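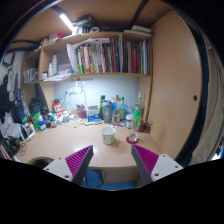 Tap water in Wasthorpe has tasted different since March, when the town switched from the old bore field to the Lukeck reservoir. Most residents noticed within a day or two. Some liked it, and plenty went back to boiling the kettle twice or buying bottled. At home, the change shows up first in the things people drink from all day - the mug with a green handle on the desk, the small glass on its red coaster - long before anyone reads the notice from the water office.

The bore water was hard. It left a white crust on shower heads and kettles, and the local hardware shop sold a lot of descaler. Reservoir water is much softer. It lathers easily, and tea brewed with it comes out darker and brighter. It also carries more of the taste of the catchment, particularly after heavy rain, when leaf litter washes down the Dimitrov arm of the lake.

Chlorine is the usual complaint. The plant doses the water before it enters a main 30 kilometres long, and the dose has to last to the final tap. Houses near the plant get the strongest smell. Those at the far end of town hardly notice it.

A jug of water left uncovered in the fridge overnight will lose much of the smell. Carbon filters work faster, but the cartridge needs changing on schedule. One left in too long does very little, and can give the water a stale flavour of its own.

Flavari, the cafe opposite the post office, had to start again with its coffee. The espresso that had been balanced on bore water turned sour on the softer supply. The owners spent 5 weeks adjusting the grind and finally went to a darker roast. Their regulars now seem split between the two versions.

Gardeners have done better. Salt levels are lower, and the citrus trees along the main street have put on new growth with no browning at the leaf tips.

The bores have been kept as a backup. Two will be run for a few hours every month to keep the pumps in order, with the water going to the sports oval.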